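Projects > Besov Workcell Programme > Collecting Examples > Frequently Asked Questions

Frequently Asked Questions: Recording Examples for the Sorting Tasks

Published August 4, 2025 by Hajar Mansour, Culska Learning Systems Office
11 shares | 2 comments

These answers are intended for operators joining the Besov programme and for partner sites preparing to record on their own cells. They replace the notes issued in June.

What is an example?

An example is one complete attempt at a task, carried out by an operator guiding both arms. It begins with the arms at rest and ends when the operator presses the stop pedal. The arm positions, the gripper positions and the camera views are stored together under one number.

How many examples does each task require?

The current target is 368 accepted examples per task. Each site contributes in blocks of 32, and a block should be completed by the same operator wherever possible.

Which objects are used?

Sorting tasks use small hardware such as nuts, screws and fittings, together with a compartment box. Hand tools and other workshop items may also be left on the table. The system must learn to carry out a task in surroundings that are not perfectly tidy, and operators are asked not to clear these items away unless the task sheet says so.
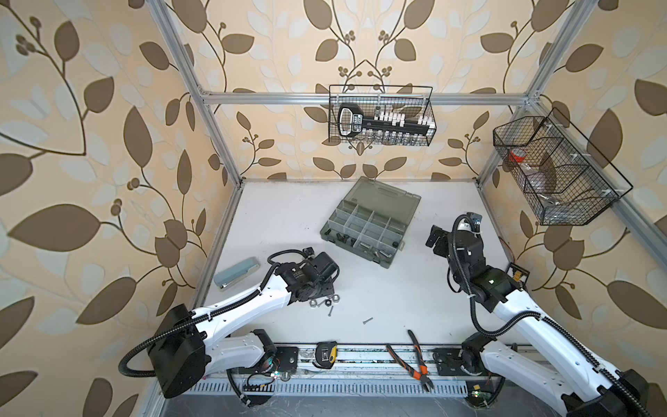 The starting position of the loose parts must be changed before every attempt. Moving a nut by a finger's width is not sufficient. Parts should be placed in different areas of the table, at different angles, and at times close enough together to make grasping difficult.

Why do the wall coverings differ between cells?

A system trained against a single plain background may come to depend on it. Patterned papers are therefore fitted at Givgate and at El Khatib, and are exchanged according to a schedule kept by the programme office. Sites should not change them independently.

Should failed attempts be deleted?

No. If a part is dropped and then recovered, the attempt should be completed and marked "recovered". If it cannot be completed, it should be marked "failed" and kept. Only attempts interrupted by a fault in the equipment are to be discarded, and the fault must be entered in the cell log.

How long may an operator record without a break?

Sessions are limited to 20 minutes. Movements become hurried when an operator is tired, and the hesitation or haste is passed on to the system.

Who reviews the recordings?

Ghizlane Erraji leads the review team. Reviewers check that the camera views are complete, that the task label is correct and that the written instruction matches what was done. Queries are returned to the site with the example number.

May we propose a new task?

Yes. Proposals should be sent to the programme office with a short written instruction, a list of objects and a clear statement of when the task is finished.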